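Flekstead Hand Gripper, Paired Set
Made by Rudel. Sold, packed and repaired by us at Willems.

Price: 468 for the pair, case included
Weight: a little less than a full coffee mug each
Finger pads: black foam, replaceable
Spare pads: 3 sets in the case
Warranty: 2 years on the linkage, none on the foam (it wears, and it's supposed to)

Overview

If you've found your way to this page, you probably have the same question most of our customers have when they call: can a machine do the dishes yet? Or fold the towels, or sort the bin of odd hardware at the back of the shop? We've been selling parts for this kind of work long enough to have heard every answer, and ours is a friendly "some of it, on a good day, if you set the table first." That may sound gloomy coming from people with grippers to sell, but we'd much rather you bought with your eyes open and stayed a customer for years!

The Flekstead pair is made to be held in your own two hands. You work the jaws yourself and go through a chore the way you'd want an arm to go through it - picking up, putting down, passing from one side to the other. It's a wonderfully quick way to find out which parts of a job are easy for two fingers and which parts you only ever managed because you have ten. Plenty of folks discover in their first hour that the chore they meant to automate needs a different drawer, or a different sponge, or a bigger table.

What it does well

Boxes, cups with straight sides, folded cloths, bottles that aren't too full. Long, thin things are better than you'd expect, as long as you take hold near the middle and keep the pads square. The foam gives a little, so handles that taper don't squirt out the way they do with hard plastic tips.

What's still hard

Flatware lying flat on a table is a misery, and we say so to everyone. So are wet plates, plastic wrap, and anything that has to be twisted while it's being squeezed. In our own kitchen trial we ran a simple table-setting chore with the pair mounted on Drevari arms, and 67 percent of the tries ended with everything where it belonged. We were pleased with that number, and we also wouldn't let those arms near the good china. A person with a tea towel over one shoulder is still faster, and a good deal more pleasant to talk to.

On the shop floor the picture is a bit brighter. Parts come in the same tray, facing the same way, all day long, and nobody leaves a cereal bowl in the middle of it. If your work looks like that, please call us before you order, because you may want the stiffer pads.

Using the pair together

Two hands matter more than most people think. Hold with one and let the other wait nearby with its jaws open, and a whole set of jobs comes within reach: handing a utensil across, steadying a dish, turning something around without setting it down. Go slowly to begin with. The grip should be firm enough that a handle stays upright over the plate, and no firmer - you'll save yourself a lot of foam that way.

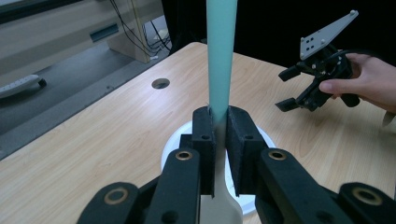

Mortimer Gallagher wrote to us that he had hoped to be rid of the washing up by September and is still at the sink every evening. He does say the machine now lays out his breakfast things without help, and that he'd buy the pair again for the practice alone, though he wishes the pads came off without a screwdriver.

We hear you on the pads, Mortimer. Rudel has a snap-on version in the works, and it will fit every pair we've already sold.

Care

Wipe the foam with a damp cloth and let it dry with the jaws open. Don't soak it. The linkage wants a tiny drop of light oil if it starts to squeak, and then a few slow squeezes to work it in. Scuffs on the black parts are only cosmetic. Keep your cables clear of the jaws, please - we replace more cables than anything else.

Ordering

Pairs ship from our own bench, usually by the next afternoon. Single grippers are available for repairs only. Arms and mounting brackets are listed on their own pages.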